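Getting the Jarnia Community Choir to Vote: A Student Project Report

Maiara Rangel, Music and Community Practice, second-year placement project
Submitted July 10, 2018

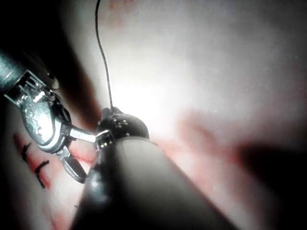
My placement was with the Jarnia Community Choir, which has 200 paid-up singers across three sections and a constitution last revised when most of them still owned fax machines. I had hoped to do something with the summer repertoire. I was given the elections.

The background is quickly told. The choir elects its section representatives once a year, at the annual meeting, by a show of hands. The meeting is held straight after the last rehearsal of the season, in the same hall, and most people treat the gap between the two as a chance to get to the car park. At the previous meeting 61 members voted. The alto representative was returned unopposed for the ninth time, having twice tried to resign.

Aims

I set out to find why so few members voted, to try a postal and online ballot in place of the show of hands, and to write a set of instructions that a new member could follow without ringing Rosa. Rosa is the choir secretary. Everybody rings Rosa.

What I did first

I began with a paper questionnaire left on the chairs at rehearsal. This was a mistake, as the tenors used theirs to mark page turns. I then spoke to people in the tea break, which worked far better, although it limited each interview to the length of a biscuit.

The answers were less dramatic than I'd been hoping for my literature review. Most people I spoke to had no quarrel with the choir. They did not know who was standing, or what a section representative did once elected. Several were under the impression that they had to have been members for five years before they could vote. The rule is one season. I could not trace where the five years came from, but two basses quoted it to me with great confidence.

A few said they disliked voting with a hand in the air while the candidate looked at them. I had some sympathy with this. The candidate usually also gives them a lift home.

The ballot

The choir's rules allow voting "by such means as the members present may approve", so the change had to be approved at a rehearsal. It passed by a show of hands.

We used a voting service called Kokwood, chosen on the grounds that it was cheap and that Mr Medeiros, the musical director, had heard of it. Each member received a letter with a personal code, a one-page statement from every candidate and a paper ballot for those who preferred it. Printing and postage came to £380, against a budget of £400. I am recording this because it is the only part of the project that went as planned.

The candidates' statements took longer than everything else put together. I asked for a single paragraph. One soprano sent me four pages, including a history of her knees and the stairs up to the choir loft. One bass sent the word "Willing". I edited the first and left the second as it was, and had complaints on both counts.

The codes caused trouble too. I had printed them in a typeface in which the letter O and the figure 0 were the same shape – a lesson for anybody repeating this work. Rosa's phone was busy for most of a weekend. I sent out fresh codes by email and apologised in person to each section, in descending order of pitch.

Results

Turnout rose to about two thirds of the membership. Online votes outnumbered paper ones, though not among the altos, who returned their ballots by hand and in some cases decorated. All three sections had a contested seat, and the long-serving alto representative was at last beaten. She bought me a cake.

Limitations

One election is not much of a trend. It is possible that people voted because there was a student going round asking them whether they had, and I will not be there next year. I also changed several things at once, so I can't say whether the letter, the statements or the secret ballot made the difference. My supervisor raised this in the planning stage and I assured her it wouldn't matter.

Recommendations

The ballot should open two weeks before the annual meeting and close the night before it. Statements should be held to 150 words, and somebody other than the editor should break the news to the candidates. The one-season rule needs to be printed on the membership form. Codes should contain no letter O.

The instruction sheet is attached as Appendix A. It has been tested on four new members, three of whom voted without help. The fourth rang Rosa.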